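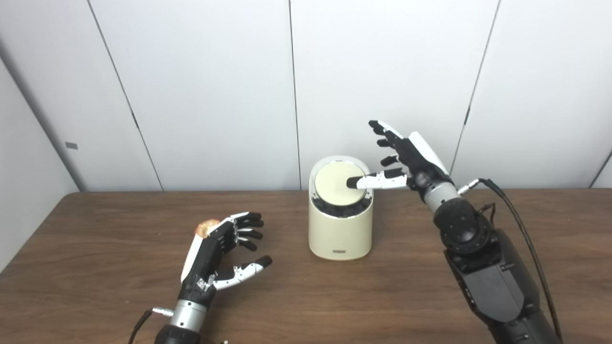
Lid Task Stoppages: Frequently Asked Questions

Why was the lid task suspended at Nusorton?
On Monday the right thumb of the Stalla unit continued to apply force to a container lid after the stop command. Fault 3045 was logged and the trial was ended at the emergency stop.

Was anyone injured?
No. All staff were outside the marked area.

What caused the fault?
A worn wrist connector is suspected – Van Loon is examining the part.

May other tasks continue?
Yes, at reduced speed. Staff must remain clear of both arms for 30 seconds after any stop.

What should I do if the fault recurs?
Press the emergency stop, do not free the hand manually, and notify the Trokow safety desk.

3 comments | 9 shares

This site uses cookies. Accept | Manage preferences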